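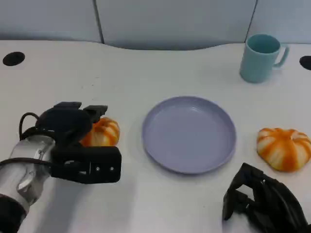

ABOUT THE CELL

Skavum sets up and looks after two-armed table cells for firms and colleges that don't keep their own maintenance staff. Our workshop is in the Villa building, on the ground floor, with the goods entrance at the rear. The cell we call Jisex is our own. It is used for trying out fingers, cables and settings before they go to a customer, and it is kept to the same written routine as every cell we look after.

HOW IT IS LAID OUT

Jisex has two arms, left and right, each with a black gripper, working over a white table with a matte top. Matte was chosen after trials with a gloss top, which threw reflections into the head camera. Plain light grey panels stand behind the table. The table is level to the eye and is checked with a spirit level after any move.

Test objects are household things: a teal mug, a shallow lavender plate, a pair of striped pumpkins. The pumpkins are awkward to grip. The grooves between the ribs catch a fingertip that is out of line, so a poor finger setting tends to show up on them well before it shows on the mug. The plate is used for rim picks, with the fingertips coming in low over the table.

SETTING UP

A new cell is set up in this order:

1. Table fixed and levelled.
2. Arms bolted down, bolts marked with paint pen.
3. Cables run and clipped, with a free loop left at each wrist.
4. Grippers fitted and the fingers closed on a gauge block.
5. Camera aimed and its position recorded.
6. Both arms run slowly through their full reach with the table clear.
7. Test objects put out and picked, left arm first.

The free loop at the wrist matters more than its size suggests. Too short and it pulls at full turn; too long and it catches on the fingers. We set it by hand with the wrist turned fully each way, then fix the clip. A cell is not handed over until it has made 50 picks in a row on each arm without a stop. If it stops at pick 49 the count goes back to zero.

ROUTINE CARE

Before the first run of the day the table is wiped with a damp cloth and dried. Marks on the top are left if they don't come off with water - solvents spoil the matte finish, and a shiny patch is worse for the camera than a smudge.

The small screws on the gripper fingers are checked by hand driver, never by power driver. Fingertips are looked at for wear and changed as a pair. Wrist housings are wiped with a dry cloth and the cable is felt along its length for flat spots.

The left arm on Jisex has had more work than the right. Its wrist cable was replaced at 682 hours and again at 1065 hours. After the second change the clip was moved, and the new position has been used on every cell built since.

REPAIRS

Faults are logged on paper at the cell and copied to the office file in the afternoon. The log for Jisex holds 388 entries, most of them short: finger out of line, clip loose, camera knocked. Entries are not removed once the fault is cured.

When an arm is opened up, both arms are switched off and locked off at the wall. Work on one arm with the other live is not allowed in our workshop or on a customer's site. After any repair the cell goes back to step 6 above and carries on from there.

Spare fingers, clips and cables are supplied by Kimorura and held on the shelf at Villa.

VISITS

Customers may see Jisex at work by arrangement with the office, from 9.30 in the morning. The workshop closes for stocktaking in July. Please report to the front desk and not to the goods entrance.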